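# About Ollska

Ollska sells strapping, seals, edge protectors and the hand tools and machines that go with them. We also repair strapping tools, including ones bought elsewhere. Our customers are lumber yards, brick and block plants, printers, can makers, produce packers and a good number of small shops that ship a few heavy crates a month.

We work from two buildings. The main warehouse and office are at 889 Mill Road in Rees. The repair shop is across the yard from it, in what used to be a feed store, and has its own door and its own counter. If you are dropping off a tool, go to the repair counter first. The office will only send you back across the yard.

## What we do

Most of what leaves our dock is plastic strapping. Polypropylene is the cheaper kind and is fine for closing cartons, bundling newspapers and holding light loads together. Polyester is stiffer and holds its tension longer, so it is used on loads that settle or shrink after they are packed, such as green lumber. We stock both in hand grade and machine grade, in the common widths, embossed and smooth.

We still carry steel strapping. Many customers have moved from steel to polyester, and we have helped a lot of them do it, but there are loads with sharp corners or high heat where steel is the right choice. Castings straight off the line are one. Coil is another. We sell regular-duty and high-tensile steel, painted and waxed, and we will cut down a full coil for a customer who doesn't need that much.

Cord strapping is the newest part of the stock. It is made of polyester yarns and used with a wire buckle. It is mostly used for export crates and machinery on flat racks.

Our own line is called Juneo. It covers hand-grade polyester strap, wire buckles and plastic edge protectors. We don't extrude the strap ourselves. It is made to our specification and we pull samples from each delivery and break them on the test bench before the lot goes on the shelf. Lots that come in under the rated break strength go back. Customers can ask for the test sheet for any Juneo lot, and the lot number is on the core label.

## Tools and repair

The repair shop works on manual tensioners, sealers, pneumatic combination tools and battery tools. The usual problems are worn feed wheels, worn grippers, dull cutters and dirt. A tool that slips on the strap nearly always needs a new feed wheel and a cleaning, and those are quick jobs if the parts are on hand.

Each tool gets a tag when it arrives. We open it, list what it needs and call with a price before any work is done. If the repair costs more than the tool is worth we say so, and you can have it back in pieces or leave it with us for parts. Repaired tools are run on the same strap the customer uses, so please send a few yards of it along with the tool. We ask for this every time and often don't get it, and then we have to guess at the gauge.

We rent battery tools by the week. The rental tools are the Ninex model, in the two sizes that cover most widths. Each goes out with a charger and a spare battery. Rentals are meant for customers whose own tool is in for repair, but anyone with an account can take one.

Semi-automatic and arch machines are serviced on site. Our service trucks cover customers within 200 miles of Rees. Past that distance we can usually talk a maintenance person through a problem by phone and ship the part.

## How the company started

Ollska began as a tool repair bench. The sawmills along the river were using steel strap and sending their tensioners out of state when they broke, which meant weeks without them. The bench was set up in the back of the feed store to fix those tools locally. People who came to pick up a tool wanted seals, and then they wanted strap, and after a few years the company was selling more strap than it was fixing tools.

The feed store closed and we took over the whole building. Later we built the warehouse across the yard. For a time we also sold stretch film, tape and cartons. We dropped cartons because they took up too much room for what they brought in. We still keep stretch film and a short list of tapes for customers who want everything on one truck, but we are not the cheapest place to buy them.

The company is privately owned by people who work in it. It has 40 employees. Most are in the warehouse and on the trucks, and the rest are in the repair shop, the office and outside sales.

## Load reviews

If you have a load that keeps arriving broken or loose, we can look at it. A load review is done at your dock, on your product, with the people who do the strapping. We look at the strap type and width, where the straps are placed, how much tension is used, how the joint is made and what the corners are doing. In September we began adding a written report with each review, with the joint test results attached. Before that it was mostly a conversation and some notes.

The answer is often a small change. Too much tension damages as many loads as too little, especially with soft cartons. Straps set too close to the ends tend to walk off. Edge protectors get left out when a crew is in a hurry, and the strap is then cut by the product it is holding.

There is no charge for a load review for account customers. We do not certify loads for rail or ocean carriers. Carriers have their own rules and you need to check with them directly.

## Safety

Strap under tension can hurt people. Steel strap is worse, but polyester will cut a face too. Anyone who buys a tool from us can have a short training session at the counter or on site. We cover eye protection, gloves, where to stand when cutting, and why a load should never be lifted by its strapping. Please take us up on it when you have new hires.

Used steel strap can be brought back to the yard for scrap if it is chopped or coiled and tied. Used plastic strap is accepted from account customers if it is clean and the polypropylene and polyester are kept apart.

## Ordering and pickup

Orders can be placed by phone, by email or at the counter. Stock items ordered in the morning usually go out on the next truck to your area. Full coils of steel are heavy, and pickup customers need a truck or trailer that can be loaded by forklift. We won't load steel coil into a car.

New accounts need a signed application and a resale certificate if one applies. Walk-in customers without an account can pay by card.
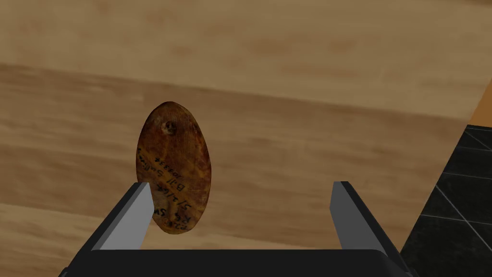 **Gervásio Lacerda**
General Manager, Ollska

Gervásio started on the repair bench and later ran the service trucks before moving to the office. He handles load reviews for lumber and block customers and is the person to ask for if a problem hasn't been settled at the counter.

Page updated October 2026.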